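July
Course notes, session 8, Interior Finishes (evening group)
3 min read

Stone and stone-look surfaces. Carrying on from last week, moisture and substrates. Bring your Skastel sample card if you still have it.

Real marble first. Limestone changed by heat and pressure. Veins = impurities, clay or iron oxides mostly. Soft, scratches, hates acid. Lemon juice, vinegar, most bathroom cleaners. Etching is not staining, people mix these up every year. Etch = surface eaten away, needs repolishing. Stain = something soaked in, try a poultice.
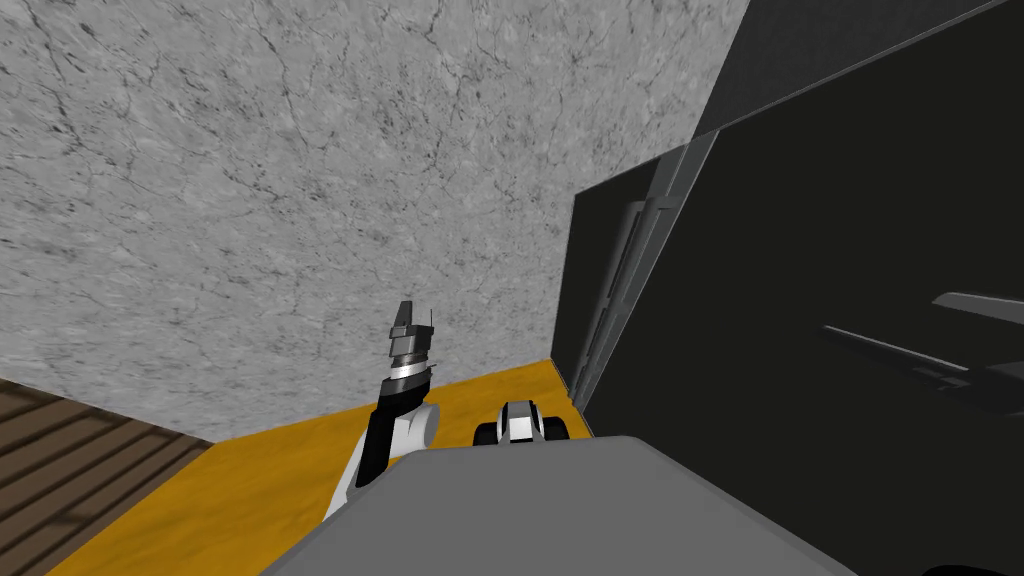
Sealing: impregnating sealers go into the pores, topical ones sit on top. Water drop test, leave it a few minutes, if the stone darkens it wants sealing. Always test a hidden corner frist.

Fixing to walls. Weight is the thing. Check what the backing will carry before you order anything. The Prilora hallway job (handout 2) had 56 slabs on the schedule and no check on the plaster behind. Don't do this. Tiles want solid bedding, dab fixing leaves voids and they crack.

Laying out. Dry lay the lot on the floor, number the backs, photograph it. Veining run one way or mixed, decide with the client and get it in writting. Brick bond hides small size differences, stack bond shows every one.

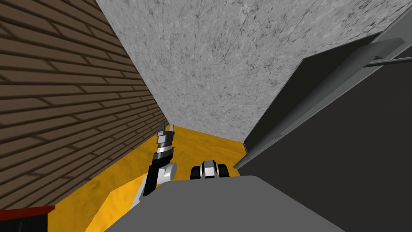
Cost. Allow about 12 per cent extra for cuts and breakages, more if you're matching veins. Ask for one batch.

Reading: the Alon booklet up to page 70, skip the bit on floors for now. Grout next session, wear old clothes.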